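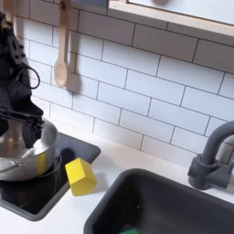
Fadime Dönmez paints faces at children's parties, and in December she can have four bookings in one weekend. We spoke by telephone while she was packing her brushes.

She began nine years ago, at the birthday of her niece. "I had one small palette and I could do only a cat," she says. "All the children became cats. One boy wanted to be a fire engine, so I made him a red cat." Now she has 200 designs in a folder, but the children mostly choose from the first page.

Her paints come from Gultex, and the sponges she orders from Masimport, always too many. She uses each sponge for one child only and washes them all at home in the evening. "Parents ask me about the glitter, but they should ask about the sponges," she says.

A party of two hours is enough for 15 faces, if the designs are simple. For bigger events she works together with a colleague. Last summer they painted at the family day in Wekonden, where 3000 visitors came, and the queue did not end until the music stopped. "My hand was shaking on the way home — I could not hold the key."

Does she ever refuse a child? "If the skin is sore, yes. Then I paint the arm, or I give a sticker. And under three years I do only a small star on the hand, when the child wants it. Often it is the mother who wants it."

She would like to learn balloon twisting too, but the noise frightens her dog. For now she is preparing a new page of sea animals for the folder. The octopus is still too slow, she says — eight arms, and the child must sit still for all of them.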